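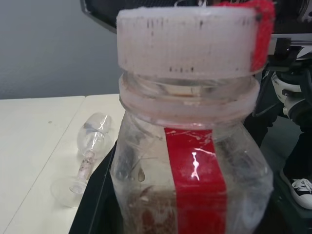

Plutoma opens its jar and glass swap room in Mirnenville this June

MIRNENVILLE — I've been running Plutoma out of a single rented shopfront for long enough that my neighbours have stopped asking when I'm going to get a bigger one. Well, I've got one! From June we'll be in the old Orlandini building, with a proper swap room at the front and a washing-up room behind it, and I'd love you to come and have a rummage.

If you haven't met us before, Plutoma takes in the kitchen things people have stopped using and passes them on to people who will. Jars, mostly. Big clear plastic ones with screw tops are what we get asked for more than anything, and they rarely arrive looking smart. They come in scuffed and hazy, with tape down the front and something brown still in the bottom, and the odd wine glass tends to come along in the same box. Bring them anyway. Scratches don't bother us, and tape comes off with warm water and a bit of patience (glossy tape takes longer, so put the radio on).

We rehomed 506 pieces last year from a space you could barely turn round in. The new room has 70 shelves and a long sink, and I've already promised half of those shelves to jars — my own fault for saying yes to everybody. Stemmed glasses will have a rack to themselves, because odd ones do find a home. A lot of people setting up their first kitchen are quite happy with glasses that don't match.

How it works

Bring up to 15 items at a time and take away the same number, or pay what you like if you've nothing to swap. Lids should come with their jars if you still have them, decorated or plain. Please tip out whatever you can before you set off, and wrap anything with a stem in newspaper. We can't take cracked glass.

Our friends in Ladesberg will keep their monthly drop-off point going, so there's no need to make the trip over if you're only getting rid of things. The first 400 visitors to the new room will get a sheet of plain labels to take home.

Doors open at 10 in the morning and the kettle will be on by then. Press are welcome from 9, when it should be quieter and I'll have time to show you round. For pictures or a chat beforehand, ring the Plutoma shop and ask for the swap room.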